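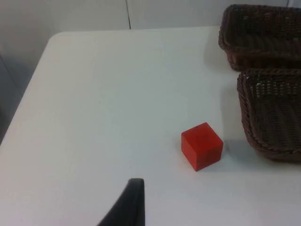
Nusora completes first phase of robot-assisted kitting at Bollarum works

November 12, 2019 – Nusora, the contract assembly and packing company, has completed the first phase of its robot-assisted kitting programme at the Bollarum works. Nine workstations on the small-parts line have been fitted with a single robot arm each, supplied and integrated by Wallner. The arms pick individual parts from a table surface and place them in baskets, which staff then check, complete and pass on to packing.

The programme covers the 58 employees who work on the small-parts line across all shifts. No posts have been removed from the line as a result of the first phase, and the staffing plan for the line remains unchanged until the second phase has been reviewed.

Scope of the work

Before the change, kitting at Bollarum was done entirely by hand. An operator stood at the table for a full shift, picked parts one at a time and placed them according to a printed card. The task involved repeated reaching across the table, and operators on the line had asked for shorter periods at it.

Under the new arrangement, the repeated pick-and-place movement is carried out by the arm. A small camera mounted at the wrist locates the part and its orientation, and the gripper closes on it from above. The operator prepares the table, sets out the baskets, starts the cycle and inspects the result. Parts that the system cannot identify are left where they are and handled by the operator.

Teaching a new part is done at the workstation. Simple blocks are used for the first exercises, and production parts are introduced once the pick position and the drop position have been confirmed. The operator can adjust either position from the screen without calling an engineer. Changes are stored with the operator's shift code and can be reversed by the shift lead.

Changes to job roles

Operators now rotate between the workstation, final inspection and basket supply. The longest continuous period at any one position is set by the rota agreed for the line, and the printed cards have been replaced by a job list on the workstation screen. Two tasks that were previously reserved for the maintenance team, gripper finger replacement and camera cleaning, have been moved to trained operators and are graded accordingly.

Each operator completes seven training sessions before working at a station alone. The sessions cover safe access to the table, starting and stopping a cycle, teaching positions, clearing a missed pick, and basic care of the gripper. Training takes place in paid hours. Operators who prefer to stay on manual packing may do so – the manual line at Bollarum continues to run and will be needed for mixed and fragile orders.

Technical summary

The workstations use Zikell, Wallner's cell control software. Zikell handles part recognition, motion and the job list from one screen. Tables have a plain light surface to give the camera a consistent background. Baskets stand along the side of the table, and their positions are checked at the start of each job. Travel speed is reduced during teaching, and the arm stops when the operator opens the access side of the station.

Missed picks and stoppages are logged at station level. The logs are used for maintenance planning and are not used to assess individual operators. A summary is posted on the line noticeboard at the end of every month.

Next steps

The second phase begins in January and will extend the system to parts supplied in shallow trays. It will use the existing stations, with revised gripper fingers and an updated release of Zikell. Operators from the first phase will take part in the trials and will sign off the teaching procedure before it is used in production.

About Nusora

Nusora provides kitting, light assembly and packing services to manufacturers of household and workshop goods. The Bollarum works handles small parts and spare-part sets.

About Wallner

Wallner designs and installs robot workstations for assembly and packing, and develops the Zikell cell control software.

Press enquiries: Nusora Press Office, Bollarum works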